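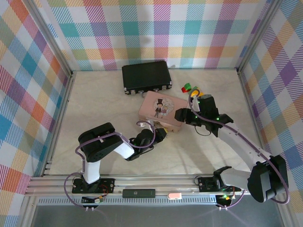
Hard Cases or Soft Bags? How Small Music Groups Carry Their Instruments
Project report, Applied Design 2
Dexter Agbayani

1. Introduction

In my second year I joined the student wind band, and in the first month I carried a borrowed clarinet in a case which was heavier than the instrument itself. Other players in the band had soft bags with one shoulder strap. I wanted to know why some players choose the hard case and others the soft bag, and if the choice has a relation to repairs. This became the subject of my project.

The question is small, but I found very little written about it for amateur players. Most articles are for professional musicians who fly often. Amateur players mostly walk, take the bus, or put the instrument in the back of a car between the shopping.

2. Method

I made a short questionnaire and gave it to 20 players. All of them play in the student band or in the town band of Plakov, where I also played as a guest in November. I asked them these things:

What instrument do you play, and who owns it?
How do you travel to rehearsal?
Do you use a hard case or a soft bag, and who chose it?
Was the instrument repaired while you had it, and what was the damage?
If you could change one thing in your case or bag, what is it?

After the questionnaire I made longer interviews with 2 players. I also visited the workshop Hamada, where both bands send their woodwind instruments. The owner gave me one afternoon of her time and let me read the repair notebook, without the names of customers.

3. Results

3.1 Who chooses the case

Most players did not choose. They use what came with the instrument. For instruments owned by the band this was almost always a hard case, often older than the player. The players who bought their own instrument changed to a soft bag more often, and usually in the first year.

3.2 Travel

Players who come by car prefer the hard case and say that the weight does not matter to them. Players who come by bus or bicycle prefer the bag. One flute player told me that she keeps the hard case, but puts it inside a backpack with a towel around it. I did not have a box for this answer in my questionnaire, so I wrote it by hand.

3.3 Repairs

Here I expected a clear result and I did not get it. In the notebook at Hamada the most common entries are worn pads, dried cork and bent keys. Pads and cork become old in every case. For bent keys, the owner thinks that many happen when the instrument is put together in a hurry before rehearsal. She showed me how people hold the clarinet in the wrong place. The case has no part in this.

She did mention one problem of old hard cases. The foam inside becomes thin, and then the instrument moves. From outside the case looks strong, so the player does not check it.

3.4 What players want to change

The handle was the most frequent answer. After this came the latches, which open by accident or do not open with cold hands. Several players wanted more room for sheet music. A saxophone player wanted a case that can stand up without falling, and he explained this to me for a long time.

4. Cost

A new hard case from Funton, in the size for a clarinet, costs 4,000 in our local money. The bag of the same company costs less than half of this. New foam for an old case, cut by hand at Hamada, is the cheapest solution, but the band must wait until the workshop has a free day. The Plakov band has now asked for new foam for its oldest cases.

5. Problems in my work

The group of players was small, and I know many of them personally. It is possible that they gave me polite answers. I also asked about repairs only from memory, and some players remembered the damage but not the year. The notebook does not say which kind of case the instrument came in, so I could not compare the two sources as I planned in the proposal. I should have visited the workshop first and written the questions after.

6. Suggestions for the band

I recommend that the person who lends out the instruments opens every case and presses the foam with a finger before giving it to a new player. Handles and latches can be checked at the same moment. New players should get a short lesson on how to put the instrument together, and the owner of Hamada has offered to give this lesson before the spring concert if we provide the room.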